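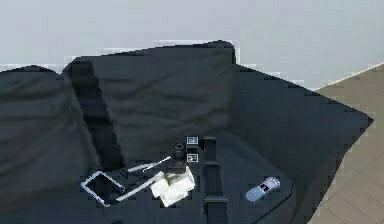 Dark grey sofa with two back cushions and a padded arm.

Home | Topics | Housing | Waste and recycling | Sign in

Collection of a sofa by the council when the fire safety label is missing

Posted by Naltolness Tenant, January 24, 2024

I should be grateful for guidance on the disposal of a sofa from a rented flat in Flunbridge. The tenancy ends shortly and the agreement requires that all furniture belonging to the tenant be removed. I had intended to give the sofa to a reuse charity, but the charity declined it over the telephone as the fire safety label is no longer attached. It was purchased in August from a previous occupant of the building, without paperwork.

I have three points on which I am uncertain. Will the council collect an item without a label? Is it permitted to leave it on the pavement the evening before? Lastly, the landlord's agent has proposed to arrange removal and deduct the cost from the deposit, and I do not know whether I am obliged to accept this.

Share | 8 comments

Sampaio Road Residents

The absence of a label affects reuse and resale only. A charity or dealer must be satisfied that upholstered furniture meets the fire regulations before passing it on, and the permanent label is the usual means of doing so. It should be stitched beneath the seat cushions or fixed to the underside of the base, and it is worth examining both places again before giving up on the charity.

A bulky waste collection is a disposal service and councils do not normally ask for the label. Please note, however, that upholstered seating is now handled separately from other bulky items in England, owing to the chemicals present in many foams and covers. It should be declared as upholstered seating when the booking is made. If it is entered simply as "furniture", the crew may decline to take it. Covers and cushions should be left on, and the item should not be cut up.

With regard to the pavement, the booking confirmation will state where and when the item is to be placed. Anything left out without a booking may be treated as fly-tipping.

As for the deposit, the agent may propose a deduction, but you are entitled to dispute it through the scheme which holds the deposit. Should you remove the sofa before the tenancy ends and keep the collection receipt, there will be nothing to deduct.

Helpful: 384

zanton_court_4

We were in the same position last year. The council was fully booked for weeks so kindly do not leave it to the last minute. Measure the stairwell also.

Helpful: 4

Former Housing Clerk

I agree with the first reply. I would add that a private carrier may be used if no council date is available. Ask for the waste carrier registration number and check it on the public register before any payment is made. Householders have a duty of care in this matter and may be fined if their waste is found dumped. Retain the invoice.

Helpful: 8

This page has been viewed 758 times

We use cookies to improve this site. Accept | Manage settings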